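Catégorie : Matériel de visite > Mobilité et accessibilité

Roue avant amovible Kidier, pour fauteuil manuel

Dernière mise à jour : 7/25/20

Quel plaisir de pouvoir enfin proposer la Kidier au départ du site de Skanodby ! Tous ceux qui ont déjà poussé un fauteuil dans l'allée des tilleuls connaissent le problème : les petites roues avant s'enfoncent dans le gravier, on bascule en arrière, on force, et on arrive à la chapelle trop fatigué pour lever les yeux vers les peintures du plafond (ce serait dommage, elles sont magnifiques).

La Kidier se fixe au repose-pieds et soulève légèrement les roulettes d'origine. Le fauteuil roule alors sur trois points, avec un grand pneu de 300 mm à l'avant qui passe sur les graviers, les racines et même l'herbe un peu haute du verger. Et ça tourne bien, même dans le passage étroit derrière le puits !

Compatibilité : fauteuils manuels à châssis rigide avec repose-pieds monobloc. Pour les châssis pliants, il faut l'adaptateur Odirine, à demander au moment de la réservation. Les fauteuils électriques ne sont pas compatibles.

Montage : une pince, une molette, un levier. Ilaria Longo, à l'accueil, vous montre le geste la première fois, et après on le fait très bien soi-même. Retirez la roue avant d'entrer dans la chapelle, le seuil est plat et le dallage parfaitement lisse.

Où aller avec : le tour du verger, l'allée des tilleuls, la terrasse de l'étang (notre coup de cœur en fin d'après-midi, quand la lumière passe sous les arbres) et le jardin clos. Le belvédère Mäkelä reste hors de portée, avec ses 282 marches et sans autre accès, mais de la terrasse on a déjà une très belle vue sur la vallée.

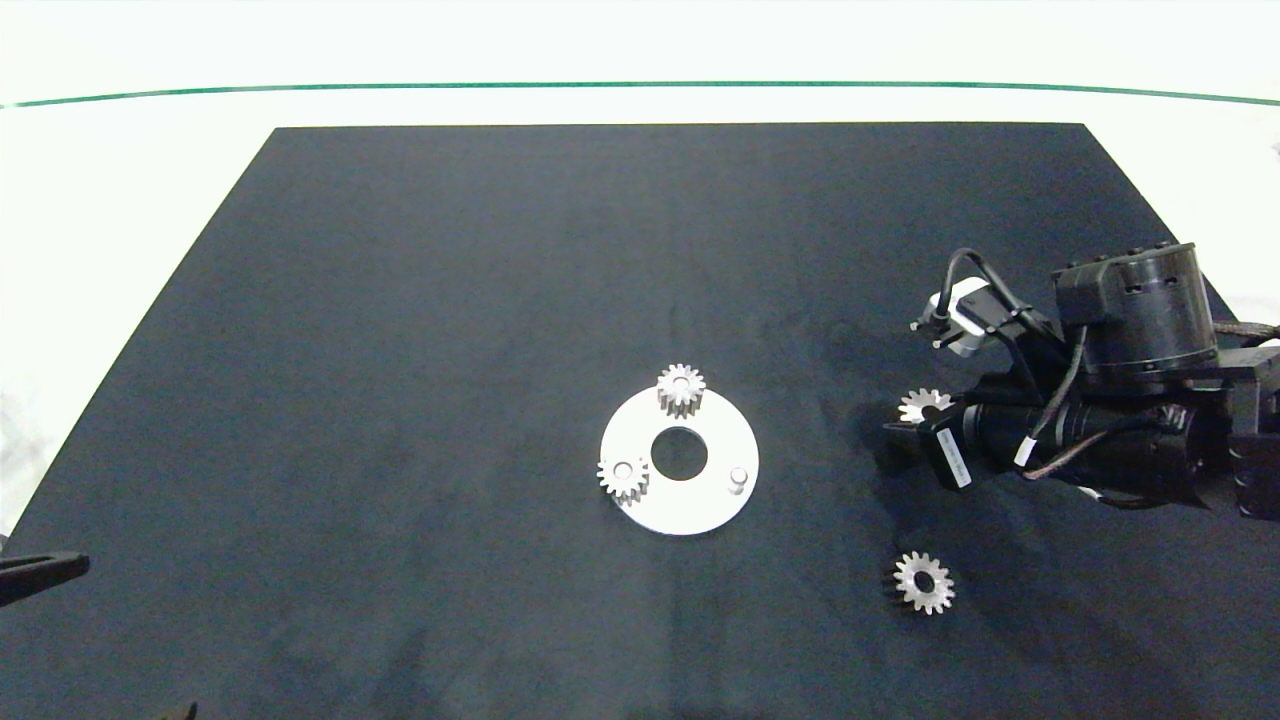
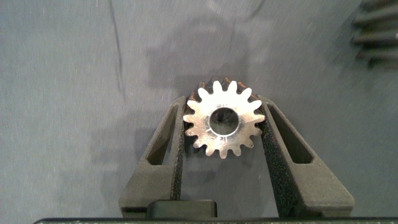
Réservation : par téléphone ou au guichet, de préférence la veille. Le prêt est gratuit pour la durée de la visite, contre une caution de 160 euros. De mars à la fermeture d'automne, Joonas Ikonen peut aussi vous accompagner sur le parcours du verger, en français ou en anglais, et il connaît chaque pommier par son nom !

Toilettes adaptées à côté du guichet. Il n'y en a pas près de l'étang, pensez-y avant de descendre.

Contact : accueil de Skanodby, Ilaria Longo | © Skanodby, tous droits réservés | Haut de page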